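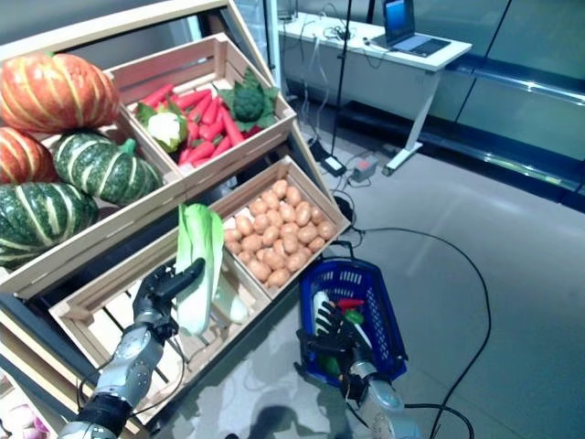

Início | Contos | Crónicas | Autores | Contacto

A banca de Brerkeck

O Declan Garside comprou a banca num leilão, com as abóboras, as cenouras e as batatas incluídas. Eram todas falsas. Pagou 30 euros e levou-a para a loja de Brerkeck, que estava vazia desde agosto.

Pôs as abóboras às riscas na prateleira de cima. As cenouras couberam num caixote, com a couve-flor encostada a um lado. As batatas ficaram em baixo. Faltava a couve-chinesa, que caía sempre.

Na primeira manhã entrou uma mulher e pediu um quilo de batatas.

— São de enfeite — disse ele.

— E o que é que vende?

Declan ainda não tinha decidido. Disse que abria para a semana.

À tarde apareceu Doğukan Bilgin, que tinha sido merceeiro em Wollwood durante 19 anos. Pegou numa cenoura, apertou-a e voltou a pousá-la.

— As couves vão deitadas — disse.

— De pé vêem-se melhor.

— De pé caem.

Declan segurou-a pelo talo e encostou-a ao canto do caixote. Largou-a devagar. Caiu. Doğukan não disse nada. Tirou umas batatas do caixote ao lado e calçou-lhe a base, duas de cada lado.

— O meu pai fazia assim com as verdadeiras.

Ficaram os dois a olhar para a rua. Passou o autocarro de Ateleck, quase vazio.

— Conheço um homem que traz hortaliça às seis — disse Doğukan. — Quer o número?

Declan procurou uma caneta na gaveta. Só encontrou um lápis, e escreveu o número na madeira, por trás das cenouras.

Comentários

marta_v: Gostei do Doğukan. Há continuação?

Rui P.: O meu avô também calçava as couves, mas com nabos.

Outros contos

O relojoeiro de Peng
Inverno em Wollwood
A última paragem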